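**Thread: Fingertip screws backing out on a three-finger hand - what are you using?**

**nerea_aranda**
Hi all, first proper post after lurking since November. I look after a two-arm cell at Stovilell. One arm has a plain parallel gripper and gives me no grief at all. The other carries a black multi-finger hand and I love the thing, but it's needy!

We're on squishy, shiny objects at the moment, and the grip is lovely to watch now that the finger force is sorted. Trouble is the tiny cross-head screws holding the little cap plates on the fingertips. They creep out. I check them every 4,000 cycles and there's always one that takes a quarter turn.

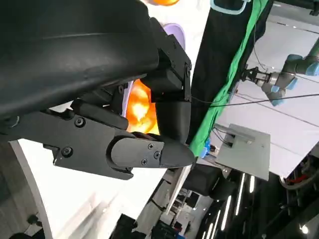 I've been nipping them up by hand with a good driver and a dab of low-strength threadlocker, letting it cure overnight, then running a slow open-close before I let it near anything soft. The bigger round-headed ones on the side plates haven't budged. So is it vibration, or am I just too gentle with the small ones?

**Jaiswal**
Welcome! Great looking hand. My money's on the threads being full of old threadlocker. Pull them, clean both sides with isopropyl, let it flash off, then one small drop. If you keep adding fresh stuff over the old crumbs it never grabs properly.

Also, which driver? Half of the "loose screw" posts here are a Phillips bit in a JIS head. It cams out before you get any real torque on it.

**torque_wench**
Disagree on the threadlocker, sorry. On anything that small going into a plastic or soft alloy body I'd leave it dry and check more often. I've snapped heads off trying to undo locked ones and then you're drilling a fingertip at 7 in the morning with someone waiting on the cell. Never again.

**Jaiswal**
That's what low-strength is for! A touch of heat from a soldering iron on the head and it comes right out. But fair point, keep it well away from plastic, it can craze it. Nerea, what's the body made of?

**nerea_aranda**
Metal inserts as far as I can tell from the drawings, so I think I'm safe. And yes... I was using a Phillips bit. Off to order a proper set.

For what it's worth I also slowed the close down over the last bit of travel, thumb-side finger last, and it's a much kinder squeeze. I can't believe how nicely it settles the object into the lower fingers.
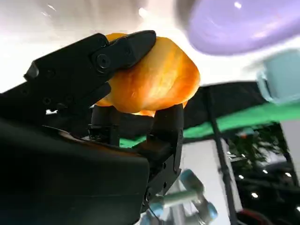 *Upper finger pressing down, two lower fingers holding from underneath.*

**graleo_dan**
Oh that's a beaut grip! What's your closing force? We run 3 newtons at the tip on soft stuff and I'd still call that on the firm side.

Have a look at the hex socket screw near the end of the upper finger too. On ours (different make, so take it with a grain of salt) the one in that spot is the joint pivot, and when it loosens the whole tip chatters. That chatter is what walked our little screws out. We chased the caps for weeks before someone thought to wiggle the joint.

**nerea_aranda**
Ooh, hadn't thought of the pivot. I'm at 4 newtons so there's room to come down. I'll power off, wiggle each finger by hand and see if there's any side play.

**torque_wench**
Do that before you touch the caps. If there's slop in the joint then both of us are arguing about the wrong screw, which would be pretty typical for this forum.

**Jaiswal**
Ha, I'll cop that. Put a paint-pen witness mark across each head while you're in there. Quick glance at start of shift and you know what's moved, no driver needed. I still say clean the threads though.

**nerea_aranda**
Paint pen is going in the toolbox today. Side play check first, then a clean and re-fit with the right bit, and I'll drop the force to 3 and leave the slow close as is. Will report back after the next 4,000. Thanks heaps, everyone!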